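Lurnier

Lurnier is a single-player adventure and household management game developed by Korow and published by Zasatari for personal computers. The player runs a boarding house in the canal town of Lill over the course of one winter, renting out rooms, keeping the building in repair and learning the histories of the lodgers. It was directed by Deividas Adomaitis and written by Dalia Eglītis.

Gameplay

The game is divided into 80 days, each lasting from 6 a.m. to midnight on an in-game clock. Every task uses up time, and a day ends early if the player character becomes too tired to go on. Tasks include cooking, washing up, heating the rooms, shopping at the market and answering letters. Most of them are carried out directly with the mouse, and only the longer repairs are skipped with a short fade.

The house has five rooms to let at the start. Lodgers pay weekly and have their own habits, which the player learns by talking to them or by noticing what they leave behind. A lodger who is unhappy for several days in a row will give notice. There is no combat, and the game cannot be lost outright, though running out of money closes off several of the later storylines.

Conversations use a topic list in place of fixed dialogue choices. New topics are added when the player reads a document, overhears a remark or finds an object in the house. The script contains 3160 separate lines of lodger dialogue, many of which depend on the weather or on who else is in the room.

Development

Work on Lurnier began as a small prototype set entirely in a kitchen. Adomaitis wanted to find out whether ordinary chores could hold a player's attention without scores or timers, and the first version had one room, one lodger and no story. Eglītis joined the project after the prototype was finished and wrote the outline of the winter plot in January.

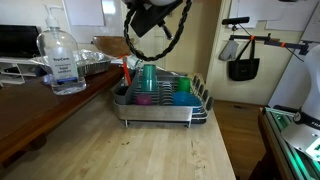
Eglītis said that the chores were never meant to be a break from the story, and that she wrote most of the conversations so that they could start while the player was busy with something else. In her account, the lodgers became easier to write once she knew what the player's hands would be doing.

The team dropped an early plan for a second house on the other side of the canal. Parts of its map were reused for the market and the ferry landing. Object handling was rebuilt twice during production, the second time to let items be stacked and carried together. Zasatari signed on as publisher after this work was complete and paid for a longer testing period, in which 200 players tried the first five days of the game.

Release

The game was released as a download only. An update added a larger text size, a setting that slows the in-game clock and the option to save at any hour. Earlier versions saved only when the player character went to bed.

Reception

Reviewers generally praised the writing and the sound design, in particular the way voices carry between floors. Opinions on the pace were divided. Several reviews found the middle third of the winter too long, and the market was criticized for its repeated errands. The slower clock setting was welcomed by players who had found the evening hours crowded.

See also

Adventure game
Life simulation game
Video games set in winter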